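Rolbridge ロボット部 アーム実習セット「Nellia」 設営・操作手引き
第4章 机上への設置と積み木の箱入れ課題

2023年11月26日改訂 編集:Orvokki Rissanen

4.1 この章の範囲

この章では、組み立てと単体の動作確認(第2章、第3章)が済んだアームを机に据え付け、積み木1個をつかんで箱に入れるまでの手順を示す。Triltavcombe 大会の練習課題Aに対応する。配線の色と端子の対応は付録Bを参照のこと。

作業は2人以上で行う。1人が操作を、もう1人が電源スイッチを担当する。電源担当は、アームが動いている間はスイッチから手を離さない。

4.2 用意するもの

・アーム本体(穴あき金属板に固定した状態のもの)
・青い布
・クランプ
・電源アダプターと電源スイッチ付きケーブル
・制御基板とUSBケーブル
・操作用ノートパソコン
・黄色の積み木
・段ボールの浅い箱(ふたのないもの)
・六角レンチ、プラスドライバー
・記録用紙(様式2)

貸出棚の部品袋には番号が付いている。ねじ類は袋329、サーボの予備は袋36に入っている。使った分は棚の台帳に書き、終了後に残りを同じ袋に戻す。

4.3 机の準備

1. 長方形の机を1台用意し、天板の上の物をすべて片付ける。
2. 机を軽く揺すり、がたつきがないか確かめる。がたつく場合は脚の下に厚紙を挟む。
3. 青い布を広げ、端が机の縁から垂れるようにかける。手のひらで中央から外へ伸ばす。多少の折り目は残ってもよいが、アームの先が通る範囲に布の盛り上がりがあれば伸ばしておく。
4. 椅子を机の左側から離す。左側はケーブルを下ろす側になる。

注記:布は色の判別を安定させるために使っている。別の色の布に替えた場合は、5.2の色しきい値を取り直すこと。

4.4 アームの据え付け

1. アームの関節をすべて折りたたんだ状態で、土台を両手で持って運ぶ。腕の部分や手先を持って運ばない。
2. 金属板を机の左端近くに置く。腕を伸ばしたときに手先が机の右側を向くようにする。
3. 金属板をクランプで固定する。締めたあと土台を前後に軽く押し、板が動かないことを確かめる。
4. 土台のケーブルを机の縁から下に垂らす。縁で急に折れないよう、ゆるい弧にする。
5. 床に下ろしたケーブルは、人が歩く側に出さない。余った分は机の下に寄せる。
6. 関節を手でゆっくり動かし、端から端まで引っかからずに回るか調べる。引っかかる場合は電源を入れず、3.6に戻る。

注意:電源が入っているサーボを手で回すと、内部の歯車が欠けることがある。手順6は必ず電源を切った状態で行う。

4.5 配線の確認

1. 腕に沿う線が関節に挟まっていないか、各関節を曲げながら見る。
2. 手首まわりの線には輪になる程度の余りを持たせる。張りすぎると手首を回したときに端子が抜ける。余りが大きすぎると、手先を下げたときに線が積み木や箱の縁に触れる。
3. コネクターを指で軽く押し、浮きがないか確かめる。
4. 制御基板にUSBケーブルを差す。
5. 電源担当がスイッチの「切」を声に出して確認し、アダプターをコンセントに差す。

4.6 電源投入と原点合わせ

1. 腕の届く範囲に手や物がないことを、2人とも目で確かめる。
2. 操作担当が「入れます」と言い、電源担当が返事をしてからスイッチを入れる。
3. ノートパソコンで操作画面を起動し、「接続」を押す。画面左上の表示が緑になるまで待つ。
4. 「原点へ」を押す。アームはゆっくり動いて折りたたみ姿勢をとる。
5. 姿勢が3.4の図と違う場合は電源を切り、サーボホーンの取り付け位置を直す。プログラム側の数値で合わせようとしないこと。
6. 「読み出し」を押し、土台の角度値を様式2に書き写す。基準機の値は1,398である。自分の機体の値が違っていても、毎回同じ値が出れば問題ない。

注意:サーボから連続したうなり音がする、または焦げたにおいがするときは、ただちに電源を切る。冷めるまで触らず、そのまま担当教員の Sundqvist 先生に知らせる。

4.7 箱と積み木の配置

1. 箱を机の手前側、中央よりやや右に置く。向きは机の辺とおおむねそろえる。
2. 箱の底の中央の区画に印があることを確かめる。練習課題Aではこの印を目標点として使う。
3. 箱の中を空にする。
4. 積み木を、アームを伸ばして届く位置に1個だけ置く。面をアームの向きにそろえておくとつかみやすい。
5. 箱と積み木のほかには、布の上に何も置かない。工具も机から下ろす。

注記:箱の縁がけば立って線や指に引っかかるようになったら、はさみで切りそろえる。縁の高さが変わると4.8の持ち上げ高さも変わるため、切った箱には裏に日付を書く。

4.8 つかんで運ぶ

はじめは手動モードで行う。速度は「低」にしておく。自動モードに進むのは、手動で続けて成功し、様式2に確認の印をもらってからとする。

1. 「開く」を押してグリッパーを開く。
2. 土台を回し、手先を積み木の方向に向ける。
3. 腕を伸ばし、開いた先端が積み木をまたぐ位置まで進める。手先が布に触れそうなときは一度止め、手首の角度を直す。
4. 「閉じる」を少しずつ押す。積み木が先端の間に挟まったところで止める。
5. 手先を少し上げて止め、積み木がずれないか見る。ずれる場合は下ろしてつかみ直す。
6. 箱の縁より高い位置まで持ち上げてから、土台を回して箱の上へ運ぶ。 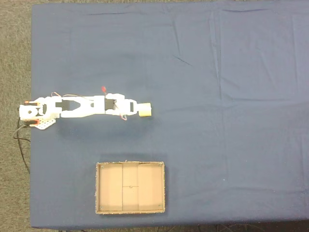
図4-3 積み木を保持したアーム(上から見たところ)。右下は目標の箱

7. 中央の区画の真上で止める。真上かどうかは、横から見る係が声で伝える。操作担当の席からは奥行きが分かりにくい。
8. 手先を下げ、積み木の底が箱の底に近づいたら止める。
9. 「開く」を押して放す。放したらまっすぐ上に抜き、縁より高くなってから土台を回す。
10. 「原点へ」を押して終わる。

注意:閉じた状態でさらに「閉じる」を押し続けると、グリッパーのサーボに無理がかかる。積み木の角がつぶれるほど強くつかむ必要はない。

注意:積み木が落ちても、動いているアームの下に手を入れない。「停止」を押し、電源担当が「切」を確認してから拾う。電源を切ると腕が下がるので、先に腕を低い位置まで下ろしておく。

4.9 うまくいかないとき

積み木が先端から滑る
 先端の内側にほこりや布の糸くずが付いていないか見る。付いていれば乾いた布で拭く。それでも滑る場合は、積み木をもう少し奥までくわえさせる。

伸ばした腕が少しずつ下がる
 アダプターの差し込みを確かめる。次に肩の関節のねじを増し締めする。直らなければサーボを袋36の予備と交換し、4.6の原点合わせからやり直す。

箱の縁に当たる
 手順6の持ち上げが足りない。手先が腕より下に垂れていることもあるので、手首の角度も見る。

土台ごと動く
 クランプがゆるんでいる。布を厚く巻き込んで締めると後でゆるみやすい。

原点へ戻す途中で止まる
 USBケーブルの抜けかけが多い。差し直して「接続」からやり直す。9月に配った旧版の操作画面では再接続ができないため、画面を一度閉じること。

4.10 片付け

1. 積み木と箱を机から下ろす。
2. 「原点へ」を押し、折りたたみ姿勢になってから電源を切る。
3. アダプターをコンセントから抜き、USBケーブルを外す。
4. クランプを外し、土台を持って棚の上段に戻す。
5. 布をたたむ。同じ折り目で毎回たたまず、できれば丸めて筒に入れる。
6. 様式2に、成功・失敗の別、直した箇所、交換した部品を書く。失敗した回も消さずに残す。
7. 様式2を棚の横の青いファイルにとじる。

関連項目
第2章 アームの組み立て
第3章 サーボの単体確認とホーンの取り付け
5.2 色しきい値の取り直し
5.4 自動モードの位置登録
付録B 配線色と端子の対応表
様式2 練習記録用紙
Triltavcombe 大会 練習課題A・Bの採点表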